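Acta de la reunión de la coral Brekke
24 de julio de 2020 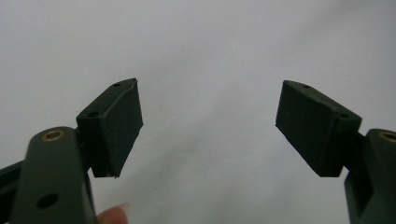 Me ha tocado a mí redactarla otra vez, así que perdonad el tono, que ya sabéis que lo mío no es la prosa administrativa. Empezamos tarde porque la mitad no encontraba la sala nueva. Se lee el acta de marzo y se aprueba tal cual, con una corrección: el concierto de Bremness está aplazado, no anulado.

Cuentas. Quedan 170 euros en caja después de pagar las partituras. Faltan por cobrar varias cuotas y yo confieso que la mía es una de ellas – la pago esta semana, lo prometo. Se acuerda no subir la cuota hasta que volvamos a ensayar con normalidad.

Ensayos. Aquí se nos fue casi toda la tarde, madre mía. Los bajos quieren el patio de Skulell, las sopranos dicen que al aire libre no se oyen entre ellas (y tienen razón, yo canto al lado y no me entero de nada). Al final se vota probar el patio durante agosto, por cuerdas separadas y en turnos de 75 minutos.

Repertorio. Se retira la misa larga y se mantienen las canciones de mar. Pedí que volviera la habanera y perdí la votación, pero que conste que la pedí.

Viaje a Runurow. Caben 37 personas en el autobús y somos más. Queda pendiente pedir otro presupuesto.

Ruegos y preguntas. Se ruega devolver las carpetas azules. Alguien pregunta por la llave del armario del piano y nadie sabe dónde está. La próxima reunión se avisará por correo.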